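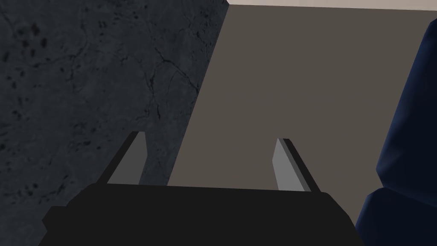
Wer zwei Greifer hat, muss auch beide einstellen, meint Bickerstaff, und am besten in einem Rutsch. Stimmt! Ich hab das früher immer getrennt gemacht und mich dann gewundert, wenn links und rechts nicht zusammenpassten.

Deshalb freu ich mich riesig: Im Dezember bringen wir von Jurnisham die neue Einrichthilfe Plerkura heraus. Finger ganz auf, Nullpunkt setzen, zufahren, nächster Arm – in 5 Schritten ist man durch, und alles läuft erst mal in der Simulation (da verbiegt sich nichts).

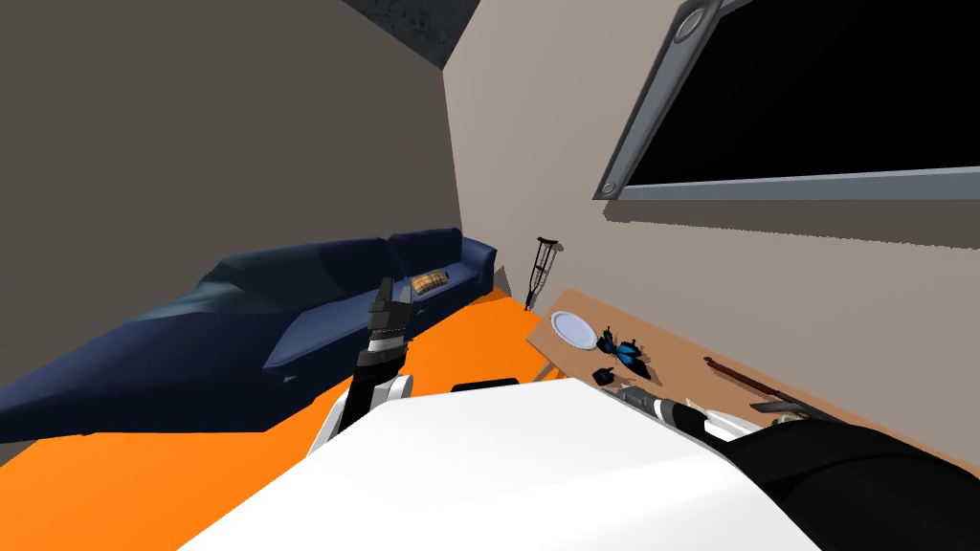
Simulierter Wohnraum mit zweiarmigem Roboter, ein Greifer zeigt zum Tisch

Bei Unent haben wir 46 Durchgänge gemacht und nur 2 davon wiederholt. Testzugänge gibt's ab sofort, einfach bei uns melden!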